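Clearing the Table: Your Questions

The September piece on tidying up after a meal brought in more post than anything else I've put on these pages, which delights me. I've gathered the questions that came up most. Keep sending them!

Do I really need to clear the whole table every time?

Yes, if you possibly can! A table with one thing left on it seems to attract ten more by supper. I start at the far end and work towards myself, and most evenings I'm done before the kettle boils.

What goes first?

Paper, always.
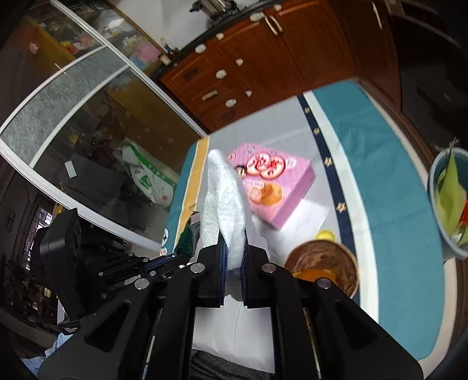
Tissues and napkins are the quickest win on any table, so I gather them before I look at anything else. Pick them up by a fold and they come away in one go. Boxes are next on my list, and a flat one like the pink box on the grey part of the cloth is easy to overlook when you're used to it lying there. Open it, check nothing is hiding inside, then decide: keep, flatten or recycle. My sister's rule is that a box gets one night's grace. I love that rule and break it constantly.

What about corn husks? They fill the bin in no time.

They do, and I still think fresh corn is worth every bit of the mess. Peel it straight over the bin if you have the space, with the bin pulled out from the wall so you can stand square to it. Long leaves like to spring back up, so fold them in half as you go and push them down the side. 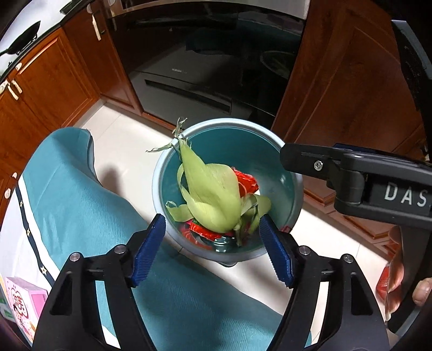
If you have a compost heap, give the husks a bowl of their own from the start, because picking wrappers out of them later is a miserable job. Tear them into short lengths first and they rot down far sooner. The silky threads can go on the heap too. I used to throw them away and I'm still cross with myself.

Where should the bin stand?

Close to the table while you're clearing, back in its corner afterwards. I carried handfuls of rubbish across my kitchen for years before it struck me that the bin could come to me. What a difference! On a tiled floor it moves easily, and any drips wipe up with a damp cloth.
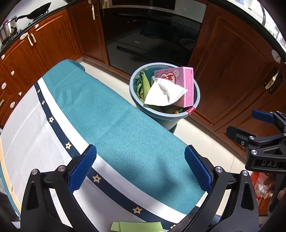 Katia Serra wrote in to say she does the opposite: the bin stays put, and everything goes into one big bowl that makes a single trip. She reckons it takes her 90 seconds, and that her children will carry a bowl quite happily but won't go near a bin.

I tried Katia's way for a week and liked it very much for crumbs and peelings, less for bottles.

Should the tablecloth come off every day?

No need. Shake it out after a crumbly meal, wipe up spills as they happen, and wash it when it starts to look tired. For fold lines, a quick press on the wrong side does wonders, or smooth the cloth with slightly damp hands and leave it overnight.

How do I store plastic bags?

Flatten, fold into a strip, roll up. I keep 20 in an old biscuit tin and recycle the rest.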